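July 28, 2019

Second night home from Rimlow General and I still wake up at four thinking somebody is about to take my blood pressure. I keep reaching for the call button on the left side of the bed and finding the lamp. Anyway, I promised myself I'd write this down before it all goes fuzzy, so here goes!

The knee is fine, or at least the surgeon seemed pleased with it, and the cut is neater than I expected. What I really want to remember is the place itself. When I went in for the first appointment back in April, they had me in the old Durkero building, the one with the low ceilings and the green corridor that goes on forever (I got lost twice looking for X-ray). This time I was up in the Štefanec wing, on the side that looks over the parking lot and the bakery. You could smell bread before breakfast, and then breakfast came and it was oatmeal. Cruel.

I had a room with one other bed, and it sat empty for two days, so I spread my books all over the spare chair like I owned the place. The physical therapy people came the first afternoon, way sooner than I wanted, and had me walk to the door and back. I cried a bit. Then I did it again after supper and didn't cry, and I was so proud I called home and told them about a door.

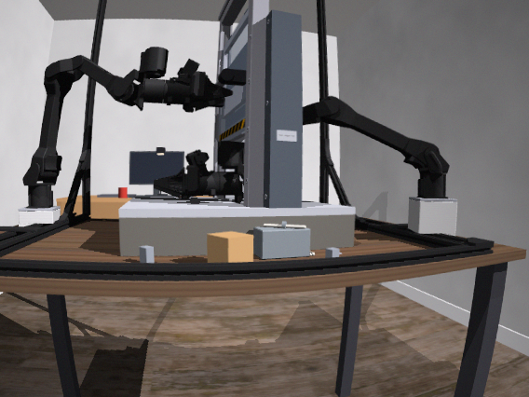

The food got better once I figured out the menu card. You have to fill in both sides! I only did the front the first day, so I got a sandwich and no drink and sat there feeling sorry for myself. The soup is good, the fish is not, and the rice pudding is worth asking for seconds. The night nurses will bring you toast if you're awake and polite about it.

Parking is still a racket. The lot by the main entrance was full every single time, and my ride ended up way over on Nundodham Street and had to walk nearly 200 yards in the heat with my bag, my pillow and the ugly walker. They were very nice about it. I'd have complained the entire way.

Going home took forever. They said morning, and I was dressed and sitting on the edge of the bed with my shoes on by nine, and the pharmacy didn't send my pills up until the middle of the afternoon. I read the same magazine front to back and learned a lot about patios.

So now I'm on the couch with the leg up and ice on it, and the exercise sheet is stuck to the fridge where I can't pretend I lost it. Heel slides are the worst ones. Stitches get looked at in two weeks, back in the old building, so I'd better leave early and follow the signs this time. Need to call tomorrow and ask if I can shower without the plastic wrap.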